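Flat pads or curved pads for mixed shapes?
Reading time: 2 min

kaverton_bench: Trying two sets of fingertips on our gripper, flat pads and the Trasirero curved ones. Test set is a green ball and two wooden cubes, on a cloth, with a wicker basket to drop into. 40 picks per set. The cubes are fine with either. The ball is where I lose time. Flat pads dropped it 6 times, curved ones 13, and I expected the reverse.
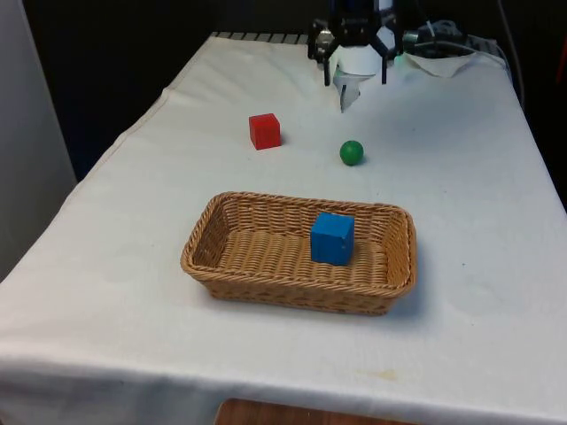
Marisol Oyelaran

Arm speed and closing force were the same for both sets. Is there something in the approach I should change before I order more tips?

vilham_tech: Curved pads only help if the ball sits at the depth they were cut for. A little high and they squeeze it out. I'd check height first.

b_alcaraz: Disagree. I'd blame the cloth. Any wrinkle and the ball rolls when the first finger touches. Run it on a hard surface.

vilham_tech: Then the flat pads would roll it too.

kaverton_bench: They did, a few times. Wrist view with the flat pads, before closing: 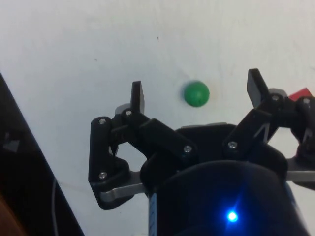 Ball between the fingertips, no contact yet.

b_alcaraz: Looks centered enough to me. Try closing at half speed.

cheetham42: We went back to flat pads in February and put thin rubber on them. Slower to set up, but I wouldn't buy curved again.

kaverton_bench: OK. Half speed first, then height. Will post the numbers.

Bonifacio Alcaraz (b_alcaraz): Log which side it slips to.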